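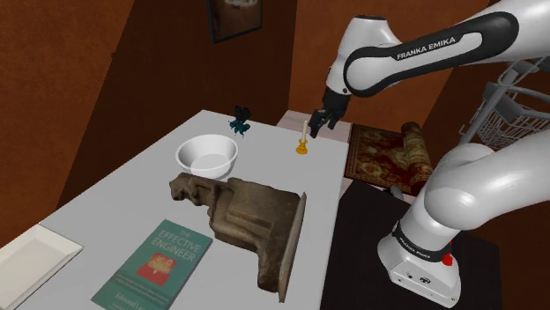

Re: [monholm-neighbors] Candle swap and the storage cupboard

From: Aníbal Henao
To: monholm-neighbors

Theresia Haslinger wrote:
> I have been through the cupboard under the stairs and it is
> full. There are candles in there from before the roof was
> redone. Could we agree on a limit per household? I suggest
> 2 boxes, labeled, and anything without a label goes to the
> January swap. Also, who owns the fondue set?

Theresia,

Thank you for going in. I had been treating that cupboard the way my uncle treated his prostate, and I admire anyone who looks.

Two boxes is fine by me. It will not be fine by Jin-sol, who has a system, and whose system is currently leaning on the water meter. I would let her have until the end of January and then be firm. I'd be happy to be firm by email.

On candles: I am against swapping them. We did that last winter and everyone took home a slightly worse candle than the one they brought. The vanilla one has now lived in three apartments, mine included, and I can report that it smells like a bakery with a legal problem. My vote is to keep a small bag of plain white ones by the fuse box for power cuts and let the scented ones go to whoever is moving out next. Tae-yang, I believe that's you. Congratulations.

The fondue set is not mine. I borrowed it once, returned it with one fork fewer than I got, and have felt bad about it ever since. If the owner steps forward I will buy a fork.

A few other things while I have you all:

The hallway shelf on the second floor is for giving things away. It is not for storing things you would like back. Somebody took Sandamali's good colander in perfectly good faith and she would like it returned, in whatever faith is left.

Kramer will haul bulky stuff for up to $30 a load if it is down by the gate before 8 in the morning. He won't do stairs. He was very clear about the stairs.

Labels need a name and an apartment number. "Misc." is not a name. "Ask me" is worse.

I can bring tape and a marker at 6 in the evening on swap day. Someone else please bring coffee, as my pot is in the cupboard, behind the skis.

Aníbal

--
monholm-neighbors mailing list
To leave the list, send a blank message with "unsubscribe" in the subject line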